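Tritska episode 7 ratings

guerreiro_fan
Nationwide average is up again, and that's with the April timeslot change. Best cable number since the premiere.

tlubis83
Nationwide, yes. The Seoul figure slipped for episode 7. Compare the same region before calling it a climb.
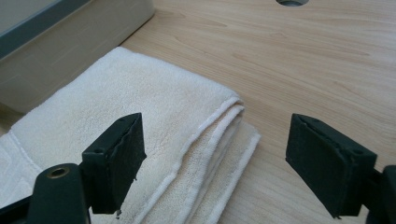 Folded towel, cream with white hems

nivero
Regional samples are small. I'd wait for episode 8.

guerreiro_fan
It's an 18 episode run. Two weak Seoul numbers wouldn't change the average much.

tlubis83
They would if the finale is one of them.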